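Vokley Sort Kit

The Vokley Sort Kit is a tabletop training and test package for two-armed robots, sold by the firm Ukelel. It is used to practice picking up objects of different shapes and placing them in open containers. The kit consists of produce models, containers, a set of printed task cards and access to a task library. Robot arms and grippers are not included, and the kit is sold separately from any particular make of arm.

Development began at Jaltitz, a shared robotics workshop, where Ukelel rents floor space. An early version used plain blocks. It was replaced after buyers asked for shapes closer to those handled in grocery picking. The produce version went on sale in August and has had 2 revisions.

Setup and use

The kit is meant for an ordinary worktable. Containers are placed along the far side and the produce in front of them, so that the near side stays clear for the operator to reset the items. Each task card names the items to be moved and the container that should receive them. Cards may ask for a single item, for all items of one color, or for a handoff from one gripper to the other.

Produce pieces include bell peppers, ears of corn and smaller fruits and vegetables. The larger peppers are the hardest to grasp from above on account of their width and rounded lobes. Long items can be taken across the middle by most two-finger grippers. Containers differ in size, wall type and rim, and clear bins are included as a test for camera systems that have trouble with see-through surfaces.
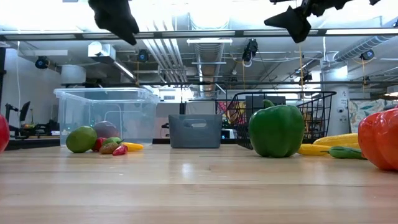 Software and services

The task library holds 361 tasks and is reached through Cao, a browser program supplied with the kit. Cao shows the task order, keeps a log of attempts and exports results as a spreadsheet. It does not control the arms. Users without an internet connection can work from the printed cards, which cover the basic tasks only.

Ukelel also offers a paid setup service, in which a technician works through the first tasks with the buyer's staff. Replacement produce is sold singly or in mixed bags.

Reception

User reviews have been mostly favorable about the range of shapes and the short reset time between attempts. Complaints have centered on the price of replacement parts and on the log in Cao, which in early releases could not be edited after a task was closed. Editing was added in the second revision.

See also: Bin picking; Robot end effector; Pick and place

Last edited 10 April 2026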